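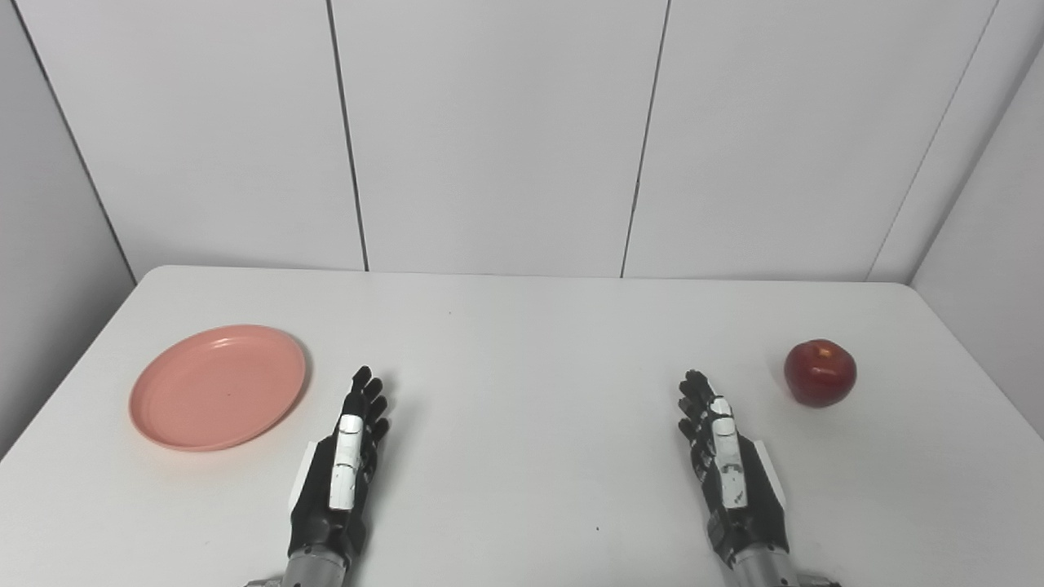
Fruit-and-plate plan for Gorkness lunchrooms leaves plenty unanswered

A plan to put a piece of fruit and a reusable plate in front of every worker who sits down for lunch in the Gorkness business park will start in April, and the people behind it are already calling it a success. That seems early.

The program is called Darkement, a name its backers have yet to explain, and it is run by Branik, the catering firm that has held the park's lunchroom contract for the past two years. Under the plan, 35 lunchrooms will get a daily delivery of apples and a stock of coloured plastic plates. Vending machines in the same rooms will stay where they are.

Branik says the idea is simple. Put an apple and a plate on a clean table, keep the rest of the table clear, and people will sit down to eat instead of grazing at their desks. The company's launch notice says a tidy table "invites a proper break." It doesn't say what happens at ten past twelve, when the same table has three laptops, a stack of takeaway tubs and somebody's bike helmet on it.

The notice puts the first order at 1000 plates. They are plastic, which has drawn grumbles from tenants who spent last year being told to get rid of plastic in their kitchens. Branik's reply is that the plates will be washed and used again, and that china breaks. Both points are fair enough. But several of the smaller lunchrooms have no dishwasher, only a sink and a sponge of uncertain age, and the notice is silent on who will be doing the washing. One tenant newsletter suggested a roster. Anyone who has worked in an office will know how rosters go.

Then there is the colour. Branik says it settled on warm shades because they make food look more appealing, and cites its own trial at the Sjögren building, where plates and apples were set out over several weeks in the main lunchroom. According to the company, 70 per cent of the workers who answered a survey said they had eaten more fruit during the trial. The survey drew 259 replies. Branik has not said how many people were asked, whether the fruit was free at the time (it was, according to a sign that is still taped to the lunchroom door) or how much of it went home in backpacks.

A free apple is likely to be more popular than no apple, whatever it is served on. It would have been useful to try the fruit without the plates, or the plates without the fruit, before ordering for the whole park. The company says it had no plans to do so and considers the results "very encouraging."

The apples themselves should be the easy part. The first deliveries will be red ones, with other varieties to follow depending on price and season. Whole fruit keeps well, needs no wrapping and can sit on a bench all day without troubling anyone. It's hard to object to, and few tenants have. Most of the complaints that reached the park's management office were about cost, which is to be folded into the general services charge. Tenants will not see a separate line for it on their bills, so they will have no simple way of telling what they're paying per apple.

Park management says it will look at the program again after the first season. It has not set a target for how much fruit should be eaten, or how many plates should still be in the cupboards by then. Past experience is not encouraging on that last count. A similar scheme with coffee mugs ran in the park's north block and was dropped quietly when the mugs wandered off to desks, cars and, in one case, the flower bed beside the loading dock.

Branik says plates are less likely to go missing than mugs. It may be right - few people want to carry a dinner plate to a meeting. Still, the order form has a box for replacements, and tenants are being asked to fill it in now.

Deliveries are due to arrive before 10 a.m. Lunchrooms that don't want to take part can opt out in writing, though the services charge will be the same either way.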